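Redimier dev notebook — July, evening

Back on the dungeon generator. The corridor pass in the Wilbridge levels still leaves a sealed room now and then. Ran 381 seeds with the new check turned on and got 34 bad maps. Before the check existed I was only finding these by playing, so at least there is a number to work from.

Most of the bad maps have the same shape: two rooms share a wall, the door picker chooses a corner tile, and the corridor digger refuses to start from a corner. It fails without saying anything and moves on. I made it write to the log. Seed 62 is the smallest map that shows the problem, so I am keeping it as the test case.

Fix for now: corner tiles are dropped from the door list before picking. If the list ends up empty, the room gets thrown out and placed again. That costs a little time on the larger floors. I can't feel it in play.
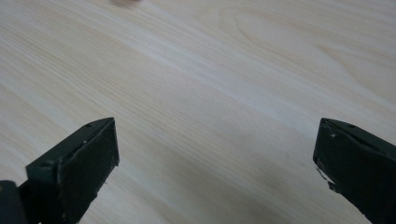
Save files

Old saves from before the inventory change load, but stacked potions come back as single items. The count is being read after the item is created, and the constructor sets it to one. Moved the read up. Still need to try it on a save from the Lultbridge branch — that one has the older header and may not get that far.

Monsters

Bats are too strong in the first 2 floors. They get a free hit every time they come back into view, and the player has no answer to it without a bow. Lowered their speed and left the damage alone. Will see how it plays before touching anything else.

The Brandão tileset has no closed-door tile for the side view. Using the wall tile with a recolor until I draw one.

To do

Rerun the same seeds with the corner fix in
Remove the debug key that reveals the map
Message log scrolls past the death line when poison kills you
Check whether thrown-out rooms can take the stairs with them — I think they can, the stairs go in before the door pass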